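Cleten, encore

Bon. 17 heures sur Cleten depuis la mise à jour et je bloque toujours au même étage. Le boss des mines. Trois phases, aucune sauvegarde entre, et ma build poison ne sert a rien dans la dernière.

Senyo Annan l'a passé avec l'arc de départ. L'arc de départ !! Dégouté.

Sinon la musique, toujours superbe. Les nouveaux objets, bof, j'en garde deux ou trois. Je retente ce soir vers 22 h, en mode normal cette fois. 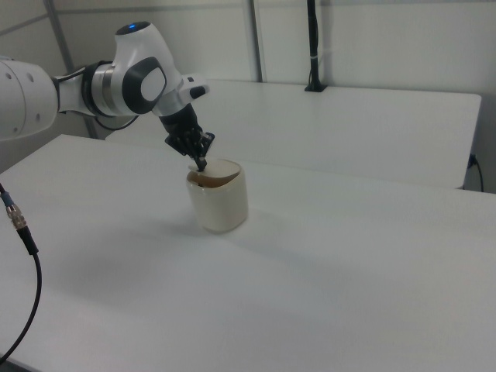
Prochain jeu

Naltberg, je pense. Démo finie en 30 minutes, j'en veux plus.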